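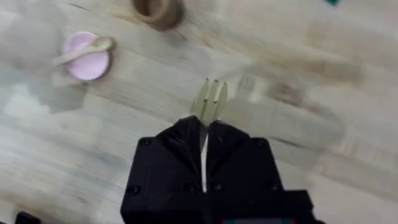 # bundo-blur

Motion blur filtering and time alignment for wrist camera footage. I wrote it because our grasp detector kept falling over on frames like the one at the top, where the fork is in the fingers and everything else is smeared across the table. For ages I was just throwing those frames out, which meant throwing out most of the fast part of every move – and that's the bit I wanted the policy to learn!

Bundo is the package, Nollov is the controller it talks to, and Herneo is the planner (you don't need Herneo unless you want the replay tool).

Last updated December 27, 2021

We use cookies to remember your preferences. Accept | Manage settings

## What it does

Each frame gets a blur score and a blur direction. The direction comes from the joint velocities in the Nollov log, so it doesn't care much what's on the table. Wood grain used to fool my old image-only version something awful: the streaks look like blur even when the arm is parked.

Then it does one of these:

- keeps the frame as is
- keeps it and tags it `smeared`, so the loader can weight it down
- drops it (off by default)

I'd leave dropping off. The gripper sits in the same spot in the wrist view the whole time, so you can often still tell what's between the fingers when the dishes behind it have gone to mush. The `hand_roi` setting scores that patch separately from the background. Pale cutlery on a pale table is still the hardest case I've got, and the tines of a fork are usually the first thing the detector loses.

## Getting it going

 pip install -e .
 bundo score logs/ambaye --fps 30 --out scores.csv
 bundo tag scores.csv --threshold 4

Ambaye is the table-setting set: forks, spoons, cups, small dishes. It has 2000 episodes and isn't in the repo, so point the path at your own copy.

If your camera and controller clocks disagree, run `bundo align` first. It copes with offsets of up to 2 seconds. Past that it gives up and prints a grumpy message, and you'll want to sort out your clocks.

## Known problems

- Glare gets scored as blur. I've got a fix half done on the `glare` branch, which was working in October and then I rebased it, sorry.
- Rolling shutter isn't modelled at all.
- Wrist rotation gives a curved smear and I treat it as a straight one. Fine near the centre, dodgy in the corners.
- `bundo replay` needs the Herneo config in your home directory. Yes, hard coded. Patches welcome!

## Licence

MIT for the code. Ambaye has its own terms, so have a read of those before you share any frames.

Print this page | E-mail this page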